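**The Second Hand**

The Papadakis Institute for Applied Handling required that every comparison be conducted in silence, and Cillian Dolan had observed the rule for 12 years. Two grippers had been submitted for trial in January. The first, from Flikura, was a plain pair of jaws and had completed its series before lunch. The second, from Zultness, had more joints than the inspector cared to record.

The procedure was fixed. The operator released the arm, the inspector noted the outcome, and neither party offered an opinion. By 4 in the afternoon Dolan had filled almost six pages, and he had begun to suspect that the second hand was choosing.

It was an improper thought. The form provided a column for failures and a column for delays — it provided none for preference. He wrote "hesitation" in the margin, struck it out, and initialed the correction as regulations required.

"Shall I continue?" asked the operator, in breach of the rule.

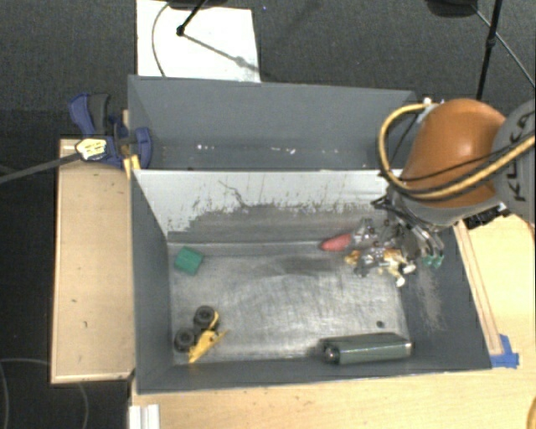
*The Firnard Quarterly, Vol. 7*

Dolan looked into the metal bin. The yellow vehicle lay tipped over toward the front, and the green block kept to its corner. The silver fingers hung low at the other end.

"Continue," he said.

The arm did not move at once. Dolan held his pen above the column for delays and found that he was unwilling to use it. He waited, as one waits for a colleague to finish a sentence, and then he turned the form face down on the table.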